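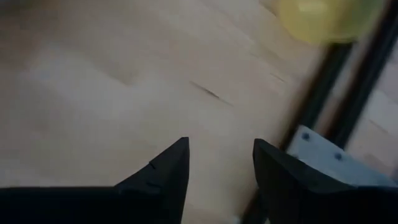
Stabverleimte Tischplatte (auch Leimholzplatte oder Blockplatte) nennt man eine Arbeits- oder Tischfläche, die aus vielen schmalen Holzstreifen zusammengesetzt ist. Die Streifen werden an den Längsseiten mit Leim bestrichen, gepresst und danach gemeinsam gehobelt und geschliffen. Bei hellem Holz bleibt die Maserung oft nur schwach sichtbar, wie bei der beigen Oberfläche mit den feinen schrägen Bändern, über die eine dünne dunkle Linie läuft. Ob eine solche Linie ein Riss, ein Kratzer oder eine Fuge ist, kann man mit dem Fingernagel prüfen: In einem Riss bleibt der Nagel meistens hängen, eine gut geschlossene Leimfuge spürt man nicht.

Geschichte
Die Werkstatt Sheehan führte die Bauweise im Jahr 1879 in ihrer Preisliste, damals für Hackblöcke und Ladentische. Für den Haushalt wurde sie erst später üblich, als der Hersteller Jodton dünnere Platten für Küchen anbot. Im Katalog von Jodton steht das erste Modell unter der Nummer 537.

Aufbau und Holzarten
Verwendet werden vor allem Buche, Eiche, Ahorn und Birke. Man unterscheidet durchgehende Lamellen, die so lang sind wie die Platte, und keilgezinkte Lamellen, die aus kürzeren Stücken bestehen. Äste sind in einfachen Sortierungen erlaubt. Unterschiede in der Farbe zwischen den Streifen gelten nicht als Fehler.

Gebrauch in der Küche
Auf der Platte wird geschnitten, geknetet und angerichtet. Schüsseln stellt man gern ineinander, damit rund um den Stapel Fläche zum Arbeiten frei bleibt. Ein Stapel in Grün, Weiß und Rot hebt sich von den honigfarbenen Streifen deutlich ab. Unter Schüsseln mit nassem Boden können sich Ränder bilden, die man nach dem Trocknen leicht ausschleift.

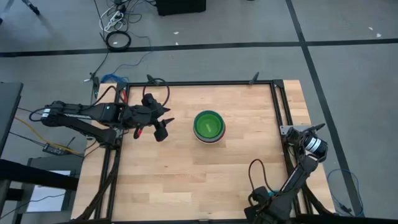
Nach Meinung von Ayantu Fikre wird beim Ölen zu viel und zu selten gearbeitet: Sie empfiehlt eine dünne Schicht im Dezember, wenn die Heizungsluft das Holz austrocknet, und eine zweite im Frühjahr. Überschüssiges Öl solle man nach einer halben Stunde mit einem Tuch abnehmen, sonst bleibe die Fläche klebrig.

Pflege
Für die tägliche Reinigung genügt ein feuchtes Tuch. Scheuermittel sind zu vermeiden. Kratzer schleift man in Richtung der Faser aus, zuletzt mit Körnung 240. Das Pflegeöl Feltoder ist für Flächen mit Kontakt zu Lebensmitteln vorgesehen und wird in Dosen zu 100 Milliliter verkauft.

Siehe auch
Hackblock
Keilzinkung
Rührschüssel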